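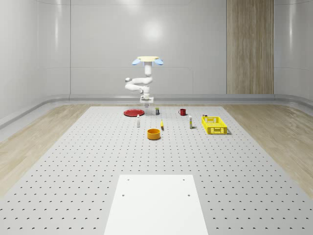

I switched my kitchen over to smaller plates in April and people keep asking how it went, so a few notes.

Our old dinner plates came from Greleo. They were heavy, and 2 of them filled the whole bottom rack of the dishwasher. I gave them to the thrift store on Farnar Street.

The new set is from Tjoa. Five plates, five bowls, 80 dollars with shipping. I looked at a set that cost 200 and could not find a reason to pay that.

They fit in the cabinet above the stove now, which the old ones never did. That freed up the low shelf for the rice and the flour.

Portions: yes, we cook a little less. Leftover pasta was the main thing we threw out, and there is less of it. I did not weigh anything and I'm not on a diet.

Downsides. Anything with a sauce needs a bowl. Pizza hangs over the side. Guests take seconds, so leave the pot on the table.

Someone asked about chips. One so far, on the rim – my fault, I hit it on the faucet. It still gets used for toast.

Microwave is fine. I would not put them in the oven, the leaflet says not to.

For big meals I kept one platter, the Trimosura one my aunt gave us. It lives on top of the fridge and comes down for holidays.

If you only have room for one size, I'd get the middle size – bigger than a salad plate, smaller than what restaurants use. Measure your cabinet first. I didn't, and I got lucky.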